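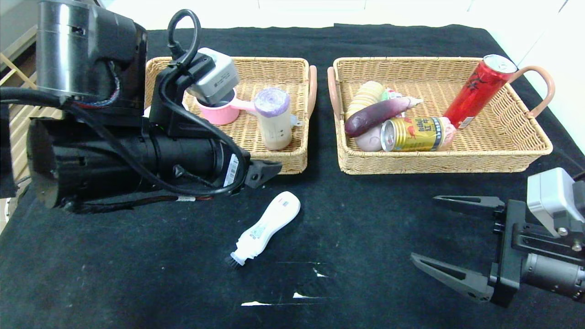 Pans and such on the left, groceries on the right.

Nektarios Triantafyllou
March 6, 2021

1/20
OK, play kitchen people, it's basket time! I've been wanting to do a thread on sorting toy food for ages, and I finally have two baskets I love and a big black cloth to spread everything out on. Come sort with me.

2/20
The baskets first, because I'm smitten. Low, rectangular, light tan wicker, with pinkish loop handles. They came from Gretari, the secondhand place on Scanlon Street in Dronden, and I walked home with one under each arm like I'd won something.

3/20
LOW is the word I'd underline. I used a deep bin for years and whatever was at the bottom stayed at the bottom. We had a toy leek that went missing in there so long that my niece had outgrown leeks by the time it surfaced. In a shallow basket you see the whole shop at a glance.

4/20
My system, if it deserves the name: one basket for kitchen things and one for food and drink. I tried going finer than that (fruit, vegetables, dairy, "snacks") and spent an entire evening on whether a tomato is a fruit. Two baskets. Kids get it right away and so do tired grown-ups.

5/20
The kitchen basket gets the little pink saucepan, which is my favorite thing in the whole set. It has a pink handle and it's exactly the size for one potato. I put the pan in first and fit the rest beside it, handle pointing right so it's easy to grab.

6/20
Also on the kitchen side: a cream container with a crinkly lavender lid and a little gray spout. It has two tiny dots on the front and to me they are eyes. It's been the teapot, the milk, the soup of the day, and one time a customer.

7/20
Brushes go out on the cloth until I've made up my mind about them. There's a white one with black bristles that I keep moving around. Cleaning stuff could go with the pans, or it could live by the sink. If you have a strong opinion, please tell me, I'm wide open!

8/20
Now groceries. Big things down first, cans included, then vegetables on top and into the gaps. Cans roll, so I like to lay them on their sides with something lumpy next to them. The toy potato is excellent at this job. Best supporting actor in the basket.

9/20
I mix real packaging in with the toys and I can't recommend it enough. There's a tall red can with Chinese characters on it that Nga Mạc gave me, and it makes the whole shop look stocked. Kids love a label they know from the big people's shelf.

10/20
And yes, there's a gold Red Bull can, with the two bulls charging at each other in red. It's such a handsome object! In our shop the house rule is that it costs 7 buttons and only grandpas may buy it.

11/20
A note on using real cans: run your finger along the opening before it goes anywhere near a child, wash it well, and tape over any edge you don't like. I toss the ones that get dented. There is always another can.

12/20
Can we talk about the eggplant, though. Deep glossy purple at the round end, fading to pale pinkish white near the tip, with a slightly wrinkled, shiny skin that catches the light. Somebody at a toy factory cared about this eggplant. I take it out of the basket just to look at it.
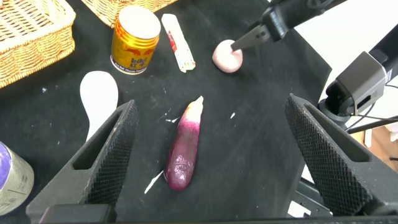

13/20
Small stuff! The little wrapped bars and packets are what vanish first in our house. I used to keep them in a jar, and then the jar vanished. Now they go in with the groceries on top, last thing in, where everybody can spot them. Crumpled wrapper ends are fine, it only looks more like a real snack drawer.

14/20
The round pink thing gets a post of its own. Peach? Bun? My niece says peach on weekdays and dumpling on holidays, and I have stopped arguing. It goes with the food whatever it is, and it sits nicely under a can.

15/20
Nga does hers by color, by the way, and her shelf is so pretty it makes me want to start over. Purples together, reds together, all her yellow things in a bowl. She picked up most of it in July from the Fernolico toy swap and had it sorted before dinner. I'm in awe. I'd last a day.

16/20
Midway through, my cloth always fills up with things that aren't toys at all but get played with anyway. A roll of purple and white plastic bags. A lint roller. The bags stand up on their own on the cloth, which pleases me a lot, and the lint roller lies in with the saucepan, on a slant, past the handle.
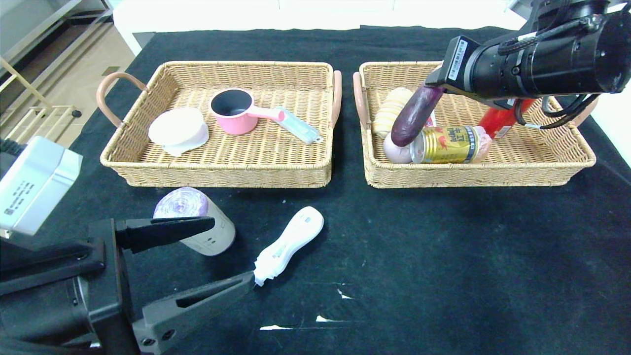

I do let those in, for the record. A shop needs bags! I tear off 3 at a time and tuck them by the till, and the roll itself goes up high with me. Plastic bags are for when a grown-up is at the table, and for little ones I swap in paper.

17/20
When the food side gets crowded (it always gets crowded, food is the fun side), I don't go looking for a bigger basket. I pull a couple of things and put them away for a month. They come back like celebrities. The corn got an actual cheer last time.

18/20
Cleanup takes me one song. With kids it takes two, plus a debate. What helps is giving each kid a basket: you're pans, you're groceries, go. Then they start trading and you have a shop again and nothing is put away, but it's a very good shop.

19/20
Wicker care, from someone who has done it wrong: soft dry brush along the weave, then a barely damp cloth, then leave it out in the air overnight. I soaked one once and it dried shaped like a potato chip. Crumbs from real crackers are the worst, get those out the same day.

20/20
Show me your baskets, please! Bins, crates, shoeboxes, whatever you've got. And if anyone near Dronden has a spare toy leek, Nga and I are both looking, and I have an extra red pepper to trade.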